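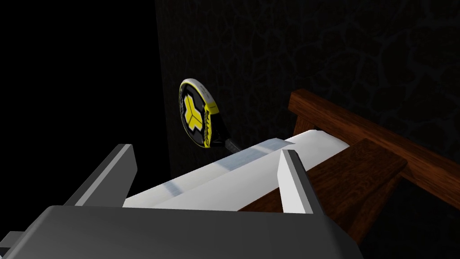 Zdenka, the rear bumper insert on the Series 2 Skidilby is not the same part as the one on the Series 1, whatever the Arurex catalogue says. I have had both off in the past month. The Series 1 insert is a plain flat strip with square ends. The Series 2 is a fatter section, much more like the long white piece at the top of this message, boxy or rolled with a lengthwise crease that splits the top face into two strips, and rounded off at the far end. If yours has the crease, you want the Series 2 part and the Series 1 will not seat in the channel, no matter how much you warm it up first.

To answer your other questions in order.

The clips are shared between the two series. There are 8 on the rear bumper and they go brittle, so buy a full set before you start. I broke three getting mine out and the rest were not worth putting back. Spahić in Walivard had them behind the counter when I was there last, and they will post. Ring them, as they don't answer email very often.

You don't need to take the bumper off the car. Take out the two number plate lamps, reach up behind with a flat trim tool and push the clips out from the inside, starting at the passenger side. If you pull on the insert from the outside you will bend the lip of the channel, and that is a much bigger job to put right. Mine had been done that way by a previous owner and it took me most of an afternoon with a block of hardwood and a small hammer.

On colour, all of them left the factory black. New ones come in grey primer and will take ordinary bumper paint, but use a plastic primer over the top or it will flake at the ends. I gave mine two thin coats and left it in the shed for a few days before fitting.

I paid $33 for the insert, plus postage. The one listed on the parts page for a good deal more is the same thing in a nicer bag.

As for the rattle, I doubt it is the insert. Check the exhaust hanger on the left first. The rubber stretches and the tailpipe taps the bumper bracket at idle — mine did it only with the air conditioning on. A new rubber fixed it.

Glenys Ellery
Series 2, manual, still on its first clutch

On 13 November 2019, Zdenka Softić wrote:
> Hello all,
>
> I bought a Skidilby in Walivard in the winter and am slowly
> tidying it up. The strip along the rear bumper has split in
> two places and has started lifting at the driver's side.
>
> The Arurex catalogue shows one part number for both series.
> Has anyone fitted one to a Series 2? I would rather not order
> it and have to send it back.
>
> Also:
> - are the clips still available, and how many are there
> - does the bumper have to come off
> - was it black or body colour from new? Mine has been
> painted at least once and I can't tell
>
> There is a rattle from the back as well, at idle, which may or
> may not be the same problem. It has been there for around
> 4 weeks.
>
> Thanks in advance,
> Zdenka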